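Manipulation Lab, handout 4: comparing hand-held grippers

Bring this sheet to the session. Reports due 19th December, upload only, no paper.

What we are doing

Three tools on the bench: Serar, Omby, Hajdu. All hand-held, all with a camera on top, all logging jaw width. You carry the tool, you squeeze the trigger, the log gets trained on later. Today no training. We only want to know which tool gives clean data on small hard objects and which one lies to you.

Groups share one tool of each type. Swap when you finish a block, don't wait to be told.

Before you start

Charge check. Wipe the pads with the dry cloth, not alcohol, it hardens the rubber.
Zero the jaw width with jaws fully closed and nothing between them. Do it again after every swap. Last year half the Omby logs were off because people zeroed on a pencil.
Open Vevlow, load the profile for your tool. The profiles look alike in the menu. Read the name twice.
Lens: look for fingerprints. You will find them.

Procedure

Each object: 10 grasps per tool, same person holding. Then change person and do it again.

One grasp = approach from above, close, lift clear, hold for 3 seconds, put down, open, back off. Keep the approach boring. If you twist the wrist to save a bad grasp, mark it as "saved", it is a different motion and we want to see it seperately.

Drop during the hold = fail. Slip but still held = mark S. Pads touch each other with no object = miss, and check your zero.

Don't squeeze harder on the second try. Everyone does. Same trigger travel each time or the width curve means nothing.

Notes on jaw type

Parallel jaws: pads stay facing each other at every width. Easy to reason about. Contact patch does not change much, so good for flat-sided stuff.

Linked jaws: depends on the linkage. A four-bar with equal arms keeps the pads parallel but they also move forward or back along the tool as they close. So the fingertip position is a function of width. If your software assumes a fixed tip, you get an error that grows as the jaws close. Measure it: close on a thin object, note tip to base, open up, note again. Write both in the table.

Soft pads: hide small errors, also hide the real width. The log says closed to the object, the pad has squashed. Compare logged width with the caliper reading. On Hajdu the worst gap we got was nearly 4 mm, on foam.

Camera view and occlusion

The tool blocks its own view, always. Question is how much and where. Wide lens gives you more room around the jaws but the object shrinks and the edges bend. Check the contact on both sides. If one pad is hidden behind its own arm, you can't label slip from video and you are stuck with the width curve. 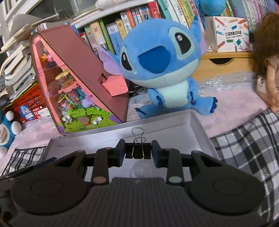 Binder clips are the object most of you will get wrong, so spend time on them. Sloped body, no good parallel faces side on, and handles that swing on their own. Grasp the body, never the handles. With the clip held between the pads like this, one wire handle is up in front and the other lies lower toward the back, so a width curve alone won't tell you what pose the clip is in. Note handle pose for every grasp (up / down / split). Black clip against black pads is also a poor contrast case, and anyone planning to segment the object by color should try it on this one first. Wire loop is bright, body is not. A segmenter may happily give you the loop and call it the clip.

Background

Leave it cluttered. Home-type surfaces, mixed colors, shiny plastic, patterned cloth. A plain bench makes every camera look good. But do not move the clutter between tools, otherwise you are comparing backgrounds. Glare: if exposure jumps during the approach, write down the grasp number.

What to hand in

Table of success, S, miss, saved, per tool and per object.
Logged width against caliper, one plot per tool. Same axes on all of them please.
Tip shift, if your tool has linked arms.
Short paragraph: which tool you would pick for a 20 minute session by one person, and why. Weight counts. Wrist fatigue shows up in the approach paths well before people admit to it.

Common mistakes

Wrong Vevlow profile. Again.
Logging started after the first grasp.
Fingers on the arms while closing, this adds force the log dosen't see.
Averages only, no raw rows. I need the raw rows.

Next handout (March) covers mounting the same jaws on the arm. Keep your zero readings, you need them there.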